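The second life of the office desktop

Tallville council retired its last batch of desktop computers in October. There were 3921 of them, spread across libraries, depots and the planning office, and most were still running on the morning they were unplugged. Their warranty had lapsed and the support contract had become dearer than replacement.

The machines went to Prurngate, a processing firm on the edge of the industrial estate. Intake there begins with paperwork. Each tower is weighed, its asset number is matched against the council's register, and any mismatch is held in a locked cage until somebody at the council signs for it. Ingrid Calloway, the intake manager, puts the mismatch down to years of informal swapping between departments. A machine purchased for the rates counter may well turn up in a swimming pool office.

Sorting comes next and is governed by price. A tower with a recent processor can be resold whole. An older one is worth more in pieces, and a very old one is worth only its metal. The thresholds are reviewed every 40 days against the wholesale market for memory and the spot price of copper, and a tower that would have been resold in one period can be stripped in the next.

Labour is the main cost. Shredding a complete computer takes very little of it, but the output is a mixed fraction of steel, aluminium, plastic and board fragments that must be separated by magnet, eddy current and density. Recovery of the precious metals suffers, as fine particles of gold and palladium follow the plastic into the wrong stream. Dismantling before shredding keeps the boards intact and sends them to the smelter as a single high-grade lot.
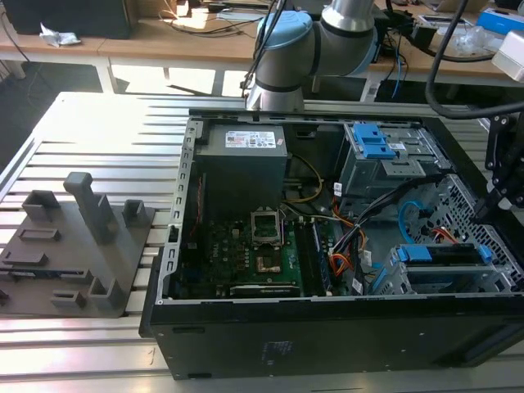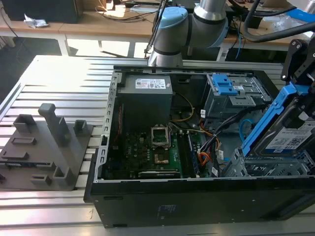
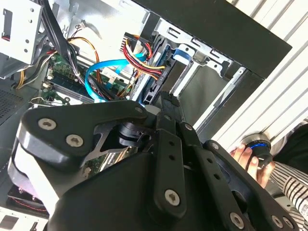
Data is the other constraint. Council contracts generally require that storage be accounted for by serial number, and the certificate must reach the client within five working days. Overwriting preserves the resale value of a drive but ties up a bench for hours. Physical destruction is quick and leaves nothing to sell except the magnets and the aluminium casting. Ilango Kulkarni, who audits disposal contracts for regional councils, found that most of his clients specify destruction by default and have never costed the alternative.

"They ask for the shredder as they understand the shredder," he said. "A verified overwrite meets the same requirement in nearly every case. It takes longer to explain to a councillor."

Power supplies are a less discussed item. They hold their value poorly, they are heavy, and the cable looms contain enough copper to justify cutting them off. Prurngate sells the looms by the bale and the bodies as low-grade transformer scrap. Its neighbour Zindska buys plastic fascias, but only if they are free of metal inserts and sorted by resin. Black plastic is difficult to sort optically because the pigment absorbs near-infrared light, and much of it goes to landfill.

Marisol Delacroix, a materials engineer at the consultancy Esposito, argues that the design of the case decides most of the outcome. Enclosures built for corporate fleets were meant to be serviced quickly, with latches in place of screws and drives on sliding carriers. Later compact models use adhesive and soldered memory. She expects dismantling costs per unit to rise as those models reach the end of their leases, while the recoverable metal in each one falls.

The council's own figures are modest. Resale and scrap covered the collection charge and left a small surplus, which was credited to the libraries. Leilani Obi, who managed the tender, had asked for two additional clauses: a report on the destination of each fraction, and a right to inspect downstream buyers. The first was accepted. The second was struck out on grounds of commercial confidence, and she intends to raise it again when the contract for monitors is drafted.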